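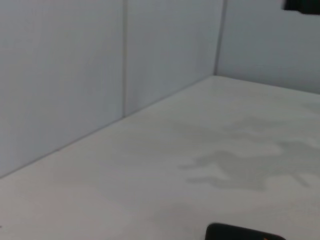
Jayanthi Unnithan wrote in after the first release that the gloss readings for the Charvát paints could not be compared with the rest, as they were taken at a different angle. She was right, and those rows now carry the flag angle_mismatch.

Gatar Interior Paint Readings, version 2

Contents

The set holds 225 readings of dried interior wall paint in whites and pale grays. Each row is one reading from one drawdown card. Cards were coated, left flat for 11 days and then measured on a bench meter. Suppliers are listed as Isia, Charvát and Jekham.

Files

readings.csv: one row per reading
cards.csv: one row per card, with coat count and drying time
notes.txt: remarks typed in at the bench, unedited

Columns in readings.csv

card_id: text, matches cards.csv
supplier: text
L, a, b: color values, two decimals
gloss: gloss units, whole number
flag: blank, angle_mismatch or recoat

Changes since version 1

Flag column added. Duplicate rows removed. Decimal commas in the Jekham rows replaced with points. Sivaprasad Kotian re-entered the December cards from the paper log, and the old values were dropped.

Known problems

Room humidity was not logged. Film thickness was set by the applicator gap and never checked on the dry film. Isia cards marked recoat have a second coat over a first that may have been under-cured; leave them out of any opacity work. Blank gloss cells mean no reading was taken. Do not fill them with zero.

Card IDs are not in date order. Sort on the dried_on column in cards.csv.

Last edited July 20, 2018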